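Last updated: September 12, 2025

Notes for Session 8: Picking a Gripper (and Not Blaming the Arm)

Okay, so last time we left off with everybody's scores from the rigid block test, and I promised we'd talk about why those scores fell apart once we moved on to household stuff. I still owe two of you your Tjoa spreadsheets back. They're on my desk, come and grab them!

Quick recap for anyone who missed it. We have two sets of fingers that fit the same arm. The Mavcombe pair is the flat, stiff one with the thin rubber skin. The Zarnumus pair is the flexible one that wraps a bit when you close it on something. Same arm, same controller, same list of objects. The whole point of doing it this way is that when a number changes, you know what changed it (mostly, we'll get to the "mostly").

On blocks, the two pairs came out so close that I wouldn't bet lunch on either. Out of 50 tries each, they both missed only a handful, and nearly all the misses were bad aim. Fabric is where it gets interesting, and I'd like you to spend most of your lab time on it. A stuffed toy gives way when you squeeze it, so the fingers keep closing long after first contact, and if your stop rule is "stop when you feel something" you'll stop much too early.
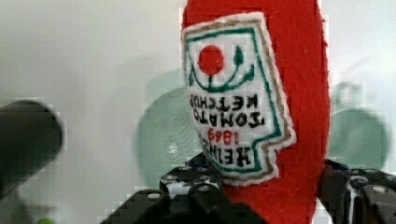

My own rule for soft objects is to ignore the first touch completely and watch how fast the finger gap is shrinking. When it slows right down, you've run out of squish and you've got something to hold on to. Then lift a little, wait, and lift the rest. The waiting matters more than you'd think! Plush can slide a tiny bit at first and then settle, and if you yank it straight up you never find out whether the grip was any good.

Please also write down which way up the object was. I know it sounds fussy. A ketchup bottle held by the wide end and the same bottle held by the narrow end are two different problems, and last January I lost a whole afternoon's results by lumping them together in one column (the averages looked lovely and meant nothing at all).

Now, the wrist camera. It's great up close and pretty hopeless for anything else. You get the label in nice detail while everything behind it goes to mush, so use it for the last bit of the approach and for checking the grip. For deciding what to pick next, and whether there's room to get in there, you want the view from above. Try planning a grasp on a cup handle using only the wrist view sometime. I did, and I'd like those two hours back.

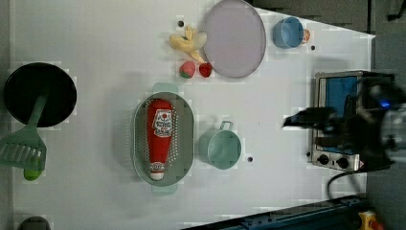
Fabian Kälin
Lab instructor, Trarkent Robotics Evening Course

Clutter is your second topic. Things sitting right up against each other are where finger thickness starts to count, and it's the one place where I'd pick the Mavcombe pair without thinking twice. Take a bottle lying in a basket with a cup standing close beside it. You can come straight down on the bottle, but then you have to fit both fingers inside the rim, and the wider pair wants to ride up on the edge. Or you move the cup first, which costs you an extra pick and an extra chance to mess up. Both are fine answers. Just say in your write-up which one you chose, so we're comparing the same job.

Flat things are the third topic and the one people grumble about. A plate on a table has hardly any edge to get under. Don't try to pinch it from the top; bring one finger in low at the rim, from whichever side has some free space, and go slowly. Same goes for a spatula, although if it's already leaning on a pan you've got a gap under the handle for free. Use it!

For the lab, each pair of students does 13 objects with each set of fingers. Keep the closing speed the same for both. If you change it halfway through, start that object over. Log the misses by type: bad aim, slipped, knocked a neighbor, or gave up. "Failed" on its own doesn't help me and it won't help you when you're writing the thing up at midnight.

Swapping fingers takes around 8 minutes once you've got the hang of it, so do all your objects with one set and then switch. Redo the zero position after every swap. That's the "mostly" from earlier, by the way: half the difference one group found last term was a zero that had drifted.

Reading for next time is the chapter on contact and friction, skip the math at the end unless you like that sort of thing. Bring your logs, messy is fine.

Questions about this handout: ask Fabian at the lab desk | © 2025 Trarkent Robotics Evening Course | Back to top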